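Musus Young Founders Program: Frequently Asked Questions

What is the Musus program?
Musus is a six-month program for people who have an idea for an insurance technology company and want to find out if it holds up. You get desk space, a small grant, and a lot of time with people who have built this kind of thing before. We love early ideas, the messier the better!

Who can apply?
Anyone between 18 and 32 on the day applications close. You don't need a degree in math or computer science. Last year's group had a former nurse, two claims adjusters and a guy who wrote travel guides, and they were terrific together.

How many people get in?
We received 452 applications for the last round and took 200 of them to a short video call. From there we choose 32 founders. Teams of up to three can apply on one form, and each member counts as one founder.

Do I need to have a working product?
Not at all. A clear problem and a page or two on how you'd tackle it is plenty. Pondar, which now handles crop cover for small farms, came in with a spreadsheet and a phone number – and had its first paying customers before the program ended.

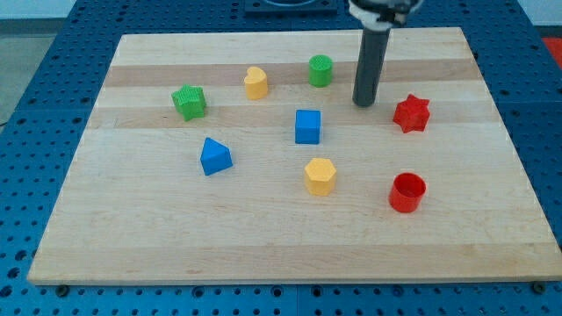 When do applications open?
The form goes up in April and stays open for five weeks. You can save a draft and come back to it as often as you like before you submit.

Does Musus take a share of my company?
No, we don't. The grant is a grant. If you later raise money from our partner fund, Vuker, that's a separate talk with separate paperwork, and you're free to say no.

Who are the mentors?
Our lead mentor is Maximiliano Echeverría, who spent years pricing motor policies before starting Kong, a claims software company. He reads every final-round application himself and writes back with notes, even to people we turn down. Those notes are gold!

Can I keep my job?
For the first two months, sure. Group sessions run from 6 p.m. so people with day jobs can join in. After that we'd like you here during the day, as most of the customer visits happen then.

I was turned down last year. Can I try again?
Please do! Several of our favorite founders got in on their second try. Use the same login and tell us what has changed since your last application.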